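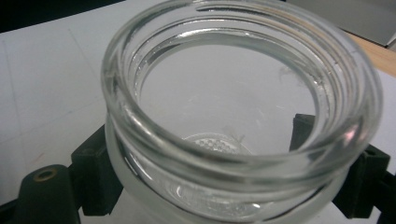
Comparing two sets of gripper fingers on glass and steel

We had two finger sets to choose between for our hand-held grippers, both black and both sold to fit the same mount. The first is the Skakent, which is fairly stiff. The second is the Majumder, which gives a little at the tip. The product pages say much the same thing about both, so we wrote a short test that anyone with a pair of grippers can repeat in an afternoon. It uses ordinary kitchen things: a glass jar with a screw lid, and a round stainless steel vessel.

What you need

Two hand-held grippers with their wrist cameras fitted. Both sets of fingers. A jar, its lid, and something steel and round that is wider than the jar. A flat white board to work on. Wasotia, the recording program we use, runs on any recent laptop, but a stopwatch and a notebook will do.

Step 1. Fit the fingers

Start with the stiff pair. Tighten the screws by hand, then a quarter turn more with the key. Close the gripper on nothing and check that the tips meet squarely. If one tip sits forward of the other, slacken it and start again. Set the opening to zero in the software at this point, and do it again each time you change fingers.

Step 2. Grip the jar below the thread

Open the fingers wider than the jar, bring them down on either side and close until the jar stops sliding. Aim for the flank below the neck. On the thread itself the contact is only along the ridges, and a stiff finger tends to roll off them. Lift by the width of your hand, hold while you count to four, and put it down. Do this seven times with each set and write down any turn or slip.

Look at the camera view as well. Clear glass is hard on a tracker, and bright lines around the rim can be mistaken for the edge of a finger. We dropped our exposure until the highlights on the thread stopped spreading.

Step 3. Repeat with steel
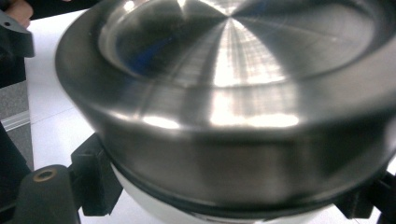

Brushed steel seen from the gripper camera, with glare on the inner bottom and the front of the rim.

Steel is heavier and shows every light in the room. Work low, near the base, and keep the tips level with each other. If your footage blurs while you move, slow the approach before you change any camera setting. We record each run at the same speed, so a blurred run is thrown out and done again.

With the stiff fingers we had to squeeze harder than we liked. The softer ones held with less force but left the steel free to rock a little.

Step 4. Use both hands

Lay the lid flat on the board and stand the jar next to it. Touch the lid with one gripper and the jar with the other before you try to lift either. This shows whether the two hands agree about the height of the board. If one touches early, check its zero.
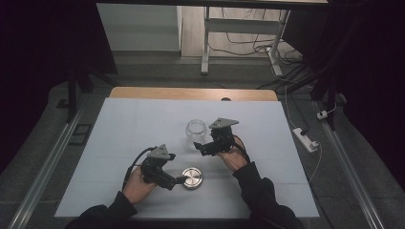

Ornella De Luca wrote to us that she would do this step first, as a height error between the two hands had spoiled a full day of her jar recordings before she noticed it. She also prefers the stiff set for lids, and finds that soft tips fold under when they meet a thin edge. We have not seen folding on ours, but our lid is fairly deep. Try both orders and keep whichever suits your bench.

Step 5. Choose

Add up the slips for each object separately. Ours went to the Majumder for glass and the Skakent for the lid, and we now leave the Majumder on for most work. Check the tips for wear every week and replace them as a pair.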